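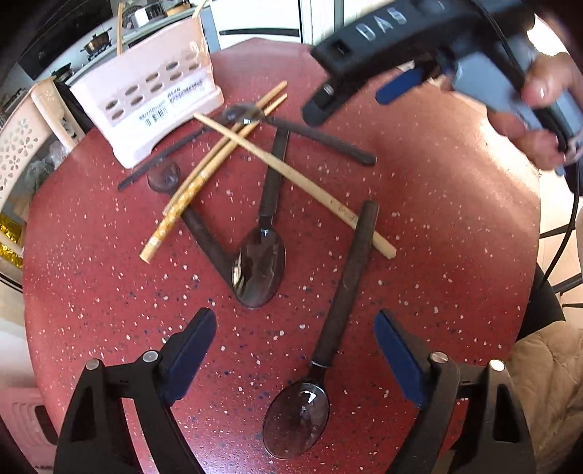 Distine House Residents' Meeting
Minutes of the meeting held on 2018-01-08 in the shared room, ground floor

Chair: Davoud Abbasi
Minutes: Zohreh Akbari
Apologies were received from the two flats on the top floor, who are traveling.

1. Minutes of the previous meeting
The minutes were read and accepted with one correction. Under the point about the front gate, the word "replaced" should be "repaired". The gate is still the old gate.

2. Heating
Davoud Abbasi reported on the visit of the engineer from Farnon. The engineer stayed the whole morning and looked at the boiler, the pump and the radiators on each floor. The boiler itself is in good condition for its age. The weak part is the pump, which does not send enough hot water to the north side of the building, and for this reason the bedrooms on that side stay cold until late in the morning.

Farnon has offered to change the pump for 510 dollars, with labor included. There was a question whether this price also includes the valve next to it. The written offer does not say so. Davoud will ask by letter and will not sign anything before he has the answer on paper. The meeting agreed to pay for the pump from the common fund if the price stays the same.

Several residents asked if the heating could start earlier. At present it starts at 6 in the morning. It was decided to leave the hour as it is until the new pump is working, and then to discuss the matter again with better information. 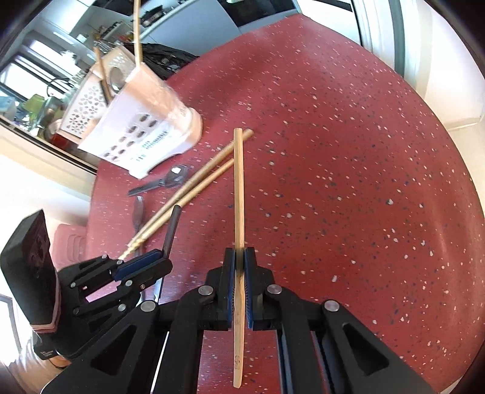 Until that time, residents on the north side may borrow the electric heaters from the storage room. Please write your flat number on the paper at the door when you take one. The heaters should not be connected to an extension cord. Last winter one cord became very hot, and we were lucky that somebody was at home.

3. Letters and packages
Packages for our building continue to be delivered to number 51 on Damby Street, where the neighbors have been very patient with us. It was proposed to put a larger number on our door, on the side where the drivers arrive. The present number is behind the bush for most of the year. The proposal was accepted. The bush will also be cut, but not before the birds have finished with it, which means summer.

It was asked whether the grocery shop Bahrami could keep packages for us during the day. Davoud has spoken with the owner, who is willing to do it for small packages only. He closes for lunch and does not want people to knock on the glass in that time.

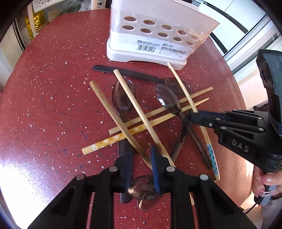

Each resident should put their full name on the order and not only the family name. We have two families with the same name in the building, and in December a winter coat was opened by the wrong people. It was returned in good order.

4. Noise in the evening
There was a long discussion. The house rules say that it should be quiet after ten o'clock. Most residents find this rule correct, but they do not have the same opinion about what is quiet. A washing machine was mentioned many times, and also the piano on the second floor. The piano player was present and said that she can practice before dinner on most days, and that she did not know how clearly it was heard in the stairway.

For the washing machines it was agreed that nobody should start a program after nine. The line will be added to the house rules and a copy will be put near the mailboxes. A proposal to make the same rule for the dryers did not receive enough support and was taken back.
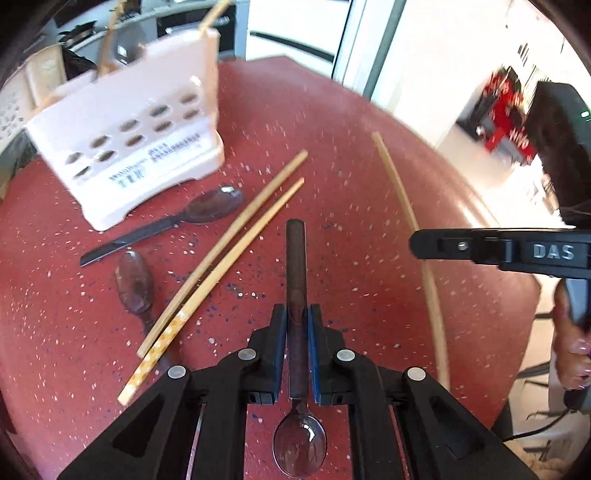
Zohreh Akbari remarked that children's bedtime should also be considered, and that the stairway door makes more noise at eight in the evening than any piano. She asked for a soft closer on the door. The meeting found this a good idea. Davoud will ask for the price of a closer and bring it to the next meeting.

5. Other points
The lamp at the bicycle stand is broken again. A new one has been ordered.
The key to the roof is missing. Whoever has it, please put it in Davoud's mailbox, no questions will be asked.

6. Next meeting
The date will be put on the board when the answer from Farnon has arrived. Residents who wish to add a point should give it to Davoud in writing.

The meeting was closed at twenty minutes past nine.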